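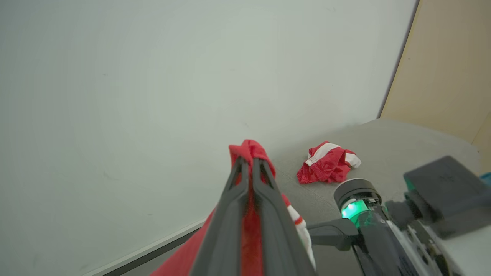 Ashworth Heavy-Duty Ceiling Airer: Review After One Year of Shared Use

Equipment Reviews, Dunumum Residential Services

Dunumum manages shared laundry rooms in residential buildings and publishes reviews of equipment that has been in service long enough to be judged fairly. The present review concerns the Ashworth ceiling airer, a rack of four wooden rails raised and lowered by a cord and pulley. The airer was installed in June in the ground floor laundry room at Fumberg House and has been in daily use since that time. It was bought at the regular price.

Background

Residents of Fumberg House had asked for a drying option that did not depend on the tumble dryers. Children's clothing, underwear and anything with an elastic waistband tend to wear out early when machine dried at high heat, and the two dryers in the building have only one heat setting that residents consider useful. Floor racks had been tried before. They blocked the path to the sinks and were often knocked over.

Installation

The airer ships in one long carton with the rails, two cast iron end frames, a double pulley, a single pulley, cord and a wall cleat. Screws for the ceiling are included, but they are too short for a plaster ceiling with furring strips behind it. Salvador Salgado, who carried out the work, replaced them with longer ones. The printed instructions are clear as to the spacing of the pulleys and say almost nothing on how to find a joist. Installation took one afternoon, and the cord had to be threaded twice, as the diagram shows the double pulley from the wrong side.

Daily use

The airer was logged by means of a sign-up sheet beside the cleat. Over the year residents recorded 2,827 loads in the laundry room, of which 1,741 were dried at least partly on the airer. Use was heaviest in the evening after 6 p.m.

Raising a full rack requires a steady pull. Most adults manage it without difficulty. Albertina Simões, a resident on the second floor, reported that a rack of wet towels was more than she could lift alone, and the review team agrees that towels should be split between two hangings. Small items are a different matter. Socks, briefs and children's shorts can be placed directly over the rails and stay put, although narrow pieces slide toward the middle if the rack is raised unevenly.

Drying times were acceptable. A cotton load hung before 9 p.m. was normally ready to fold the next morning, provided the window vent was open. Heavy denim took until the following evening.

Wear and maintenance

The iron frames show no rust. The rails are pine and arrived unfinished, and one of them picked up a faint red mark from a new garment that was not colorfast. Light sanding removed it. Ashworth recommends a coat of clear varnish before first use. The review team did not follow this advice and would do so now.

The cord is the weak point. It began to fray at the cleat in the eighth month and was replaced with a braided cord from a local hardware store. Ashworth answered our inquiry within 3 days and offered a new cord free of charge – a fair response, but the original should last longer in a product sold as heavy duty.

Comparison

The Wodamura folding wall rack, reviewed earlier by Benedita Carrilho, costs less and needs no ceiling work. It holds far less and sits at a height where wet clothing touches the wall. For a single household it remains a reasonable choice.

Price and rating

The Ashworth airer was purchased for $179, excluding the longer screws. Dunumum rates it four out of five and approves it for rooms with a ceiling height of at least eight feet. Buildings placing an order should budget for a replacement cord and for varnish.

Reviewed by Judite Torres. Approved for publication by Jaime Abreu.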